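Call for participants: supervised handling trials after the gripper fault

Posted by Stefanou, Brivport site, 14 August 2022

We are looking for 2 people to join our fault study on the two-arm work table. The task is simple - tape rolls and other small household things, a basket or a rack, a cardboard box next to it - but the right arm has a safety problem which we do not yet understand.
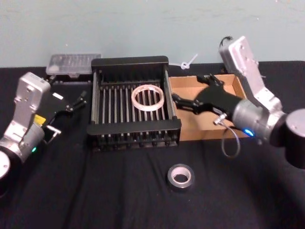
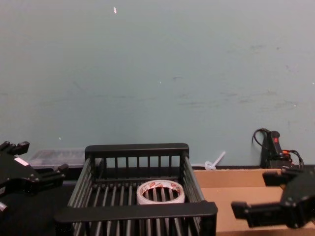
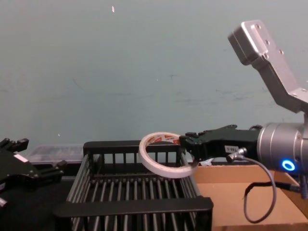 What went wrong

In run 618 the right gripper opened without a command and dropped its roll. The operator pressed stop, and the arm moved for a short moment more. No person was hurt. Octavio Llanos has read the log up to run 1221 and found the same late stop again, each time with the cable under load.

What you will do

Sit at the stop button during the runs and write down each drop, late stop or strange movement. You will also repeat the faulty runs at low speed, together with Cathal Mulligan. Hands stay outside the marked area while the arms have power - this rule has no exceptions.

Who can apply

You are 18 or older and can stay attentive during slow, repeated work. Experience with Ondier controllers is welcome but not required. We give safety training on the first morning.

Payment and dates

The trials start in October. Each participant receives 2000 euros for the full period. Please send a short letter to Cathal Mulligan at the Lerkedlow office.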